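Rallon Furniture Wax, 4 oz Tin

Home > Care & Repair > Wax and Polish

In stock. Ships from our Drillmont warehouse.

There are two kinds of people who buy furniture wax: those who have just inherited a dresser, and those who have just set a mug on one. Rallon was made with both in mind. It is a soft paste wax for finished wood, sold in a squat tin with a lid that you will need a coin to open the first time and a bigger coin to open the second.

It adds a low, even sheen and takes the edge off fine surface scratches. It won't fill a gouge, cover a burn or undo whatever your brother-in-law did with the belt sander. For those, see Fillers and Sticks, or possibly Secondhand Dressers.

How to use it

Dust the piece. Then dust it again, this time moving the lamp. Fold a cotton cloth into a pad, pick up a dab of wax the size of a pea and rub it in along the grain, one section at a time. If you can see streaks of wax sitting on the surface, you used a bean. Wait 20 minutes and buff with a clean cloth until your hand slides without dragging.

Tops get most of the wear, so give them a second coat the next day. Sides and drawer fronts are fine with one. Drawer runners can have a little too, and it's a cheap fix for the kind of drawer that opens in two stages, the second of which empties it onto your feet.

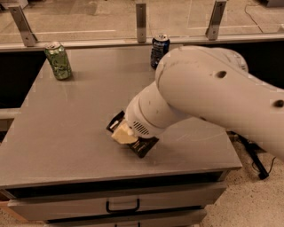
Can I put Rallon over a surface that has been sprayed with silicone polish for years?

Clean it first with mineral spirits on a rag, let it dry overnight and try the wax on a spot at the back. Silicone keeps wax from gripping, and old spray polish can take two or three passes to lift. Open a window while you do it.

Which color to buy

Clear suits pale and painted pieces. Mavbridge Brown is for walnut, mahogany and anything that was described to you as mahogany. The brown will darken open grain and settle into carvings, which people either pay extra for or complain about. Test it somewhere the sofa hides.

Details

Net weight: 4 oz
Covers: up to 100 square feet, one coat
Drying time before buffing: 20 minutes
Colors: Clear, Mavbridge Brown
Smell: turpentine, then beeswax, then nothing
Not for: floors, cutting boards, unfinished wood, cars

Keep the lid on tight and the tin away from heaters. Wax that has gone hard at the rim can be scraped off and thrown out; the rest is still good. Spread used cloths flat outdoors to dry before you bin them. A wadded rag with solvent in it can catch fire, and no sheen is worth that.

Goes well with

Nouri Buffing Cloths, pack of 4. Plain cotton, hemmed, washable at 100 degrees or so the label says, though the label doesn't say which degrees. We wash ours warm.

Rallon Wax Brush, short bristle. For carvings, moldings and the groove around drawer fronts where a cloth only moves the dust along.

Shipping and returns

Orders over $40 ship free. Unopened tins can come back within 20 days. Opened tins are yours, along with our sympathy.

Page updated 15/01/2020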